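Grolline opens collection points for household foil in Zetthorpe

Zetthorpe, Oct 3, 2025 - The recycling company Grolline opens five collection points for used aluminum foil in Zetthorpe. Residents can bring foil from the kitchen free of charge. The trial in April gave 249 kilos, from 200 homes.

"Many people still put foil in the normal trash, and it is a pity," says Iveta Kadlec, project manager at Grolline. "We ask only that it is clean and pressed together to a ball."

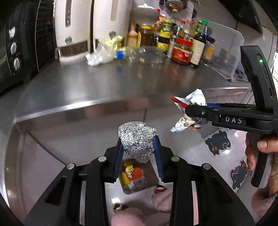 How to take part

Wipe off food, crumple the foil and drop it in the gray container. Coated snack bags are not accepted - please check before you come.

Press contact: Malcolm Cheetham, Grolline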